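Suswood Desk and Bench Set-up Guide
Section 4: Putting a power strip on the table

Read this section before you plug anything in. It covers a loose power strip laid on top of the table, which is how most people end up using one whatever the guide for their table tells them. Fixing a strip underneath is dealt with in Section 5.

Section last revised 28 July 2025.

Before you start

Ignore the packaging for a moment. Words such as "universal", "heavy duty" and "surge safe" are put on boxes by people who want to sell boxes. The only thing worth trusting is the rating plate, normally on the underside, and the approval mark that goes with it. If there is no plate, or you can't read it, don't use the strip. A tidy-looking one with no rating is worth less to you than a grubby one with a clear rating.

You will need:
- the power strip, unplugged
- a dry cloth
- a table cover, if you use one
- a wall socket within reach of the cord, without stretching

4.1 Choosing the spot

1. Clear the part of the table where the strip will go. Take away drinks and anything that might be knocked over.

2. Lay the table cover flat, if you are using one, and smooth out any folds. We are not great believers in covers. They save the top from scratches, but they slide, and paper should be kept away from anything that gets warm. If your strip or any of the adaptors in it warms up in use, take the cover off.

3. Put the strip down with the sockets facing up. Turn it so that the cord leaves on the side nearest the wall socket.

4. Let the cord run in an easy curve. A cord pulled straight will drag the strip towards the edge the first time somebody catches it with a sleeve.

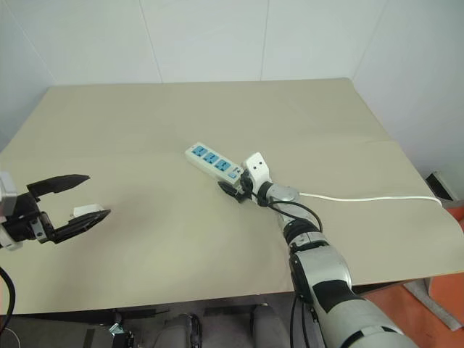

5. Check that the cord isn't trapped behind a table leg, under a clamp or between the table and the wall. Push the table back only when you can see the whole length of the cord.

Note: The template in the Cletstead table kit shows the strip parked hard up against the wall. It looks neat in the drawing. With large plugs fitted there is no room for your fingers, and people end up pulling plugs out by their leads. Leave a hand's width.

4.2 Checking the strip

6. Wipe the casing with the dry cloth. Don't use sprays, wet wipes or the "contact cleaner" that some shops will try to sell you with the strip.

7. Look at the casing from end to end. Smudges, dust and light scratches are marks of use and don't matter much. Cracks, brown patches, melted corners or a smell of burning do matter, and the strip should be thrown away. Tape is not a repair.

8. Look into each socket. The openings should be clear, with nothing broken off inside. Don't poke at them, even with the strip unplugged.
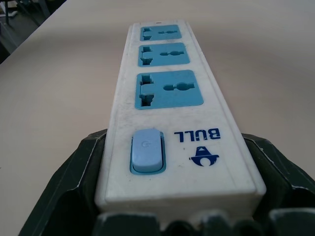

9. Press the switch both ways. It should move cleanly and stay where you put it. Leave it off for now, and don't assume you know which way off is until you have read the markings.

Caution: Sockets shaped to take several kinds of plug deserve a hard look. A plug that goes in is not the same as a plug that fits. If it wobbles, sits at an angle or falls out under its own weight, use a strip made for that plug. Many of these sockets also leave an earthed plug without an earth, and you can't tell by looking at the front.

4.3 Plugging in

10. Add up the load of everything you mean to connect and compare it with the rating plate. Leave a good margin. The figure on the plate is a limit, and we wouldn't treat it as a target.

11. Connect your equipment with the strip still switched off.

12. Plug the strip into the wall, then switch it on.

13. Come back after 17 minutes or so and feel the casing with the back of your hand. Slightly warm is tolerable. If it is hot, switch off at the wall and go back to step 10.

Caution: Never plug one strip into another. Heaters, kettles and irons go straight into the wall.

If the strip won't stay put, two small non-slip pads underneath will do more than the moulded feet ever did. Keep them clear of the rating plate. For cord clips and fixing under the table, go to Section 5.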